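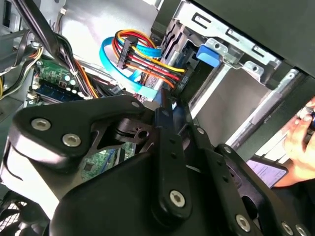 Gripper down among the power wiring, memory to the left, drive cage to the right.

Skitlow: Gallery and Notes
Robotics Practicum, Anden Technical College, Ogbonna Hall
Posted 15 October 2020 by Obinna Ezeani

The Skitlow team has asked me to put up a gallery page, and the team has also asked me to be nice. I'm going to do the first one properly. I teach the practicum, I signed off on the project, and I thought it was a bad idea in the proposal round. I have come around part of the way. How far depends on the day you ask me.

The idea is simple enough to fit on the back of the parts order. Offices throw out desktop computers. Somebody has to open them up and pull the drives, the memory and the cables before the metal goes one way and the boards go another. The students want a robot arm to do some of that. Their proposal used the word "autonomous" four times on the first page. I circled all four.

My objection was, and is, cable. Anybody who has stuck a hand into an old tower knows what it's like in there. Every case got closed up by a different person on a different afternoon. The power leads come out of the supply in a clump and wander off in whatever direction had room. Data cables get looped behind things so the side panel will shut. A rigid part stays where you last saw it. A cable moves when you touch the one next to it, and then your nice plan from two seconds ago is about some other computer.

Olumide Briggs, who leads the team this term, told me in the review that this was exactly why the problem was worth a semester. I told him that's also a good description of why a problem eats a semester. He wrote that on the whiteboard, and it's still there.

What they built

The gripper is the team's own work, flat black plates and linkages with hex-socket bolts. It is on its third version. The first one was drawn too wide and couldn't get past a drive cage. The second got in fine and had so little squeeze that it let go of anything heavier than a ribbon cable. The current one is better. I still think there's too much plate on it for the space it works in, and I've said so. In a crowded case it blocks a good part of the view from the wrist, so at the moment you most want to see what you're about to grab, you are looking at your own bolts. The students say a narrower plate flexes. They're right, it does, I watched them bend one. That doesn't make the view any better.

The arm underneath came with the lab and is older than some of the students' laptops. The towers are surplus, bought as a lot from Vendico for 415 dollars including delivery. That is the largest line in the budget, and it's the one I argued least about. Practicing on real junk is the best decision this team has made. Last year's group practiced on one clean case that they wired up themselves, and by finals their robot was very good at that case.

What they measured

The team keeps a log of every attempt, and I will give them credit for it, as it includes the ugly ones. As of this week the log has 1820 entries. An entry is one try at one thing: close on a connector, push a latch, lift a carrier. Most of the entries are reaching and closing, done with a student steering. A much smaller number were done with the software picking the target.

Please keep those two piles apart when you read the poster outside the lab. The poster does not. It has one big success number on it, and that number mixes attempts where a person with eyes and good sense chose the spot with attempts where the program did. I asked for it to be split in two. I'm told the new poster is "in layout."

When the software chooses, and the target is a power connector with wires in front of it, the team got 35 percent over the last set of runs. I don't think that is a shameful figure. I think it's the most useful figure in the project, and it ought to be printed larger than the other one. Closing on a rigid plastic handle goes much better, as you'd expect. A handle doesn't care what the cable beside it is doing.

There was a long argument in September over what counts as a success. The original rule was that the fingers closed on the part. Fine, but the fingers also closed on the part, plus two wires, plus the corner of the cage, and that was going down as a win. The rule now is that the part has to come free and nothing else comes with it. The rate dropped a lot the week that rule went in. One of the students was pretty down about it. I bought doughnuts, which I'm noting here so that the gentler side of my teaching is on record.

Things I keep asking

What happens with a case you've never seen? The lot has a few models in it, and the students have gotten used to all of them, and so has the software. I want some towers held back where the team can't open them until the final demo. Briggs agreed to this with no fuss. He then asked whether the held-back ones could be from the same maker. No.

How long does it take a person? We timed this. A second-year student with no special practice had the drive out before the arm had finished lining up its first approach. The team's answer is that speed comes later. I've heard that answer from a lot of teams, and for a few of them it did.

Who pulls the cable when it snags? Right now the answer is whoever is standing closest, and the stop button has to be pressed before a hand goes in.
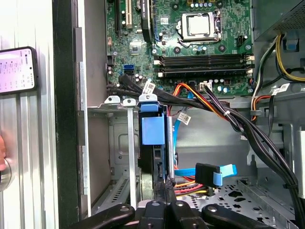
That rule gets broken more than I'd like, and always for the same reason: the arm has paused, it looks finished, and people reach. Paused and stopped are different things. I have put a sign up. I don't have much faith in signs, so there is now also a light on the controller that stays on until the motors are really off.

The other question is why start with the hardest part. If it were my project I'd have done blue plastic first and left the wires for spring. Drive carriers and latches on these machines are blue, they're meant to be pushed and pulled by somebody in a hurry, and they sit in nearly the same place every time. A robot that only took out drives would be dull, and it would work. I made that case for 30 minutes in August and lost the vote. The students did agree to do the carriers second, and they now spend half their bench time there, so you could say I lost slowly.

White labels have turned into their own small problem. A lot of the cables in these towers carry paper or barcode tags, and the vision code is fond of them. They're bright and flat and they have nice edges. For two weeks the program kept rating a tag as a connector with great confidence. The fix was more labeled pictures, a job the whole team hated and did anyway, late, with somebody's awful playlist going.

What's next

The class demo is in November. The plan is three towers, one of them from the held-back group, with the software choosing its own targets and no one allowed to nudge a wire out of the way beforehand. I've asked for the log to be up on the second screen during the run, failures and all. If the arm spends the entire time tangled in a power lead, visitors will get to see that, and I'll be grading the explanation more than the tangle.

I'd like to see the word "autonomous" gone from the title slide by then. We're down to one use of it. Briggs says it's staying.

Visitors are welcome in Ogbonna Hall during open lab. Wear closed shoes, stay behind the tape, and ask the students about the connector number. They'll try to tell you about the handle number first.

Previous: Line-Following Carts
Next: Parts Order Archive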